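Weniger Zeug in der Küche, ein halbes Jahr später

6. Februar 2020

Im September habe ich angefangen, unsere Küche auszuräumen. Anlass war der Umzug in die kleinere Wohnung, in der die Küche keine eigene Tür mehr hat und auch keine Speisekammer. Ich hatte hier schon einmal kurz davon geschrieben, und danach kamen ein paar Mails mit der Frage, wie es weitergegangen ist.

In der alten Wohnung hatten wir drei Unterschränke, zwei Hängeschränke und ein Regal im Flur, auf dem alles landete, was in die Schränke nicht mehr passte. Jetzt haben wir einen Unterschrank, eine Schublade und ein Brett über der Spüle. Ich habe alles Geschirr auf den Boden gestellt und eine Liste gemacht. 92 Teile, Besteck nicht mitgerechnet. Wir sind zu zweit.

Das meiste davon war geerbt oder geschenkt. Sechs verschiedene Sätze Kaffeetassen, keiner davon vollständig. Ein Fonduetopf, benutzt einmal. Eine Suppenterrine von meiner Großmutter, deren Deckel seit Jahren fehlt. Zwei Salatschleudern. Die Terrine habe ich behalten, darin liegen jetzt die Zwiebeln. Alles andere ging weg, teils an Bekannte, teils ans Sozialkaufhaus zwei Straßen weiter. Die nehmen Geschirr nur vormittags und nur in Kisten, die man selbst wieder mitnimmt. Ich bin viermal gefahren.

Den Fonduetopf wollte ich verkaufen und habe ihn für 35 Euro bei Flovton eingestellt. Drei Leute haben geschrieben, zwei davon wollten wissen, ob er auch für Induktion geeignet ist. Ist er nicht. Am Ende habe ich ihn verschenkt.

Die Methode, nach der ich vorgegangen bin, stammt aus dem Newsletter von Tegan Tuhiwai. Sie schlägt vor, alles in Kartons zu packen und nur herauszuholen, was man an einem Tag wirklich braucht. Was nach 4 Wochen noch im Karton ist, kommt weg. Das funktioniert bei Tellern gut und bei Backformen schlecht. Meine Springform hätte die Frist nicht überlebt, und drei Wochen später hatte ich Geburtstag. Backsachen, Einmachgläser und die große Pfanne habe ich deshalb ausgenommen. Das würde ich wieder so machen.

Geblieben sind vier tiefe Teller, vier flache, vier Schalen, sechs Gläser und vier Becher. Dazu zwei Töpfe, zwei Pfannen, ein Sieb, eine Reibe und ein Brett. Besteck für sechs Personen, denn Gabeln nehmen keinen Platz weg und sind ständig alle in der Spülmaschine. Die Spülmaschine ist übrigens der schwächste Punkt der ganzen Sache. Mit so wenig Geschirr wird sie nie voll, bevor man die Sachen wieder braucht. Wir spülen jetzt meistens abends mit der Hand, das dauert zehn Minuten.

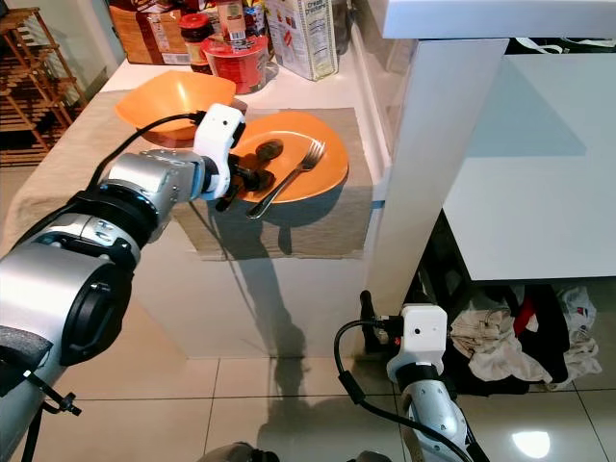
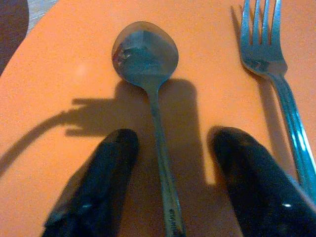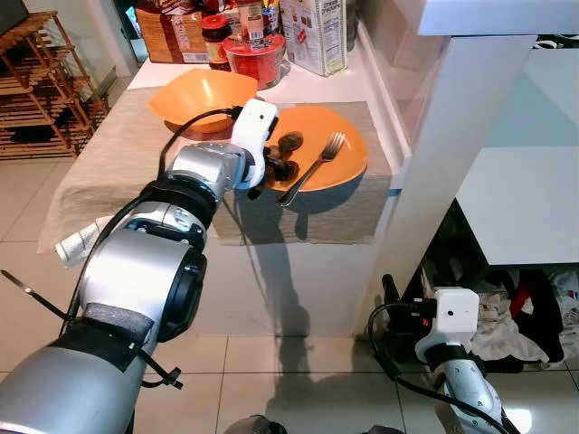

Gabel auf dem Teller, Löffel auf orangem Grund und noch einmal der Teller.

Bei der Farbe habe ich lange gezögert. Weißes Geschirr lässt sich nachkaufen, das ist ein Argument, und Oľga Štěpánek hat mir beim Umzug mehrfach dazu geraten. Sie hatte ihr graues Service von Womavon angefangen, als es die Serie noch gab, und jetzt bekommt sie keine einzelne Schale mehr. Ich finde weiße Teller im Winter trotzdem trostlos. Kartoffelbrei mit Kohlrabi auf Weiß sieht aus wie Krankenhaus. Kräftige Farben machen beim Essen gute Laune, mehr kann ich dazu nicht vorbringen.

Bei den Vorräten war es einfacher. Ich kaufe Reis, Linsen und Haferflocken nicht mehr auf Vorrat, sondern wenn das Glas leer ist. Früher lagen bei uns drei angebrochene Packungen Nudeln nebeneinander, immer mit einem Rest darin, der für niemanden reicht. Diese Reste habe ich im Oktober alle auf einmal in eine Minestrone getan. Das war kein schönes Essen, aber der Schrank war leer. Gewürze habe ich auf zwölf begrenzt. Sternanis habe ich seitdem einmal vermisst.

Ein Fehler war die Küchenwaage. Ich dachte, ich komme mit dem Messbecher aus, und habe sie weggegeben. Für Brot reicht ein Messbecher nicht. Im Dezember habe ich eine neue gekauft, 95 Gramm Hefeteig mehr oder weniger merkt man bei Brötchen sofort. Wer selbst bäckt, sollte die Waage behalten.

Der zweite Fehler war der Besuch an Silvester. Wir waren acht, bei vier tiefen Tellern. Zwei haben die Suppe aus Bechern gegessen, für die anderen beiden habe ich bei der Nachbarin geklingelt. Das ging, und sie ist dann auch gleich auf ein Glas geblieben. Für größere Runden leihe ich mir in Zukunft einen Stapel aus dem Gemeindehaus, das kostet fast nichts - man muss nur vorher anrufen.

Als Nächstes ist der Kleiderschrank dran, davor drücke ich mich seit Weihnachten. Und im Keller stehen noch zwei Kartons mit der Aufschrift "Küche, diverses", die ich seit dem Umzug nicht geöffnet habe. Nach der Regel müssten sie längst weg sein. Ich schaue am Wochenende wenigstens einmal hinein.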